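首页 | 人物 | 现场 | 专栏 | 关于我们

机器人现在能替我擦桌子了吗?跟 Štefánia Kadlec 聊了一下午

2020年12月15日

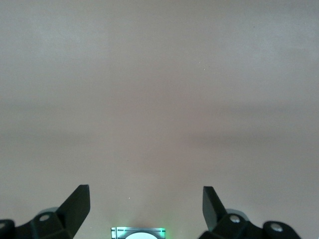 我先交代一下,我是那种买了扫地机还得跟在后面捡袜子的人,所以去见 Štefánia Kadlec 之前,满脑子就一个问题:到底什么时候能不用我动手?

她在 Driva 做家务机械臂,六月份刚从仓储那边转过来。我一坐下就问了,她笑了半天,说:“你先告诉我,你说的‘收拾桌子’是什么意思?”

我说就是把东西拿走、擦干净呗。她摇头:“拿走,放哪儿?杯子里还有半口茶,算不算要洗?这些你妈不用教你,机器全得教。”

(我妈其实教了很多年,这话我没好意思说。)

他们组里最常练的是叠毛巾和擦台面。叠毛巾听着简单吧?同一条毛巾,她们试了 465 次,现在叠一条平均要 70 秒。我说我大概五秒,她说:“对啊,可你叠到第三条就烦了,它不烦。”

擦台面更有意思!我以为脏的地方难,她说难的是干净的地方。“一块浅色的素面,没有花纹,光一变就有一片淡淡的影子。人一眼知道那是影子,机器可能会盯着它反复擦。”她说有一阵子她回家看自己的餐桌都紧张。

那店里呢?她以前跟 Brouwer 的一家门店合作过理货,货架上 700 多种商品,硬盒子没什么问题,一碰到软袋子就头疼。“袋装的东西每次捏起来形状都不一样,夹紧了怕破,夹松了就掉。店员一边聊天一边就摆完了,我在旁边看着特别羡慕。”

我追问她,那家里到底哪样活儿能先交出去。她想了想,说固定地方、固定东西的那种,比如把洗好的杯子从架子上挪到柜子里,“杯子还最好是同一款”。我家的杯子没有两只是一样的,聊到这儿我有点泄气。

临走我问她自己家里用不用机器人。她说有一台扫地机,坏了两个月了,还没顾上修。

分类:人物访谈 / 家里的机器

打印本页 | 用电子邮件发送给朋友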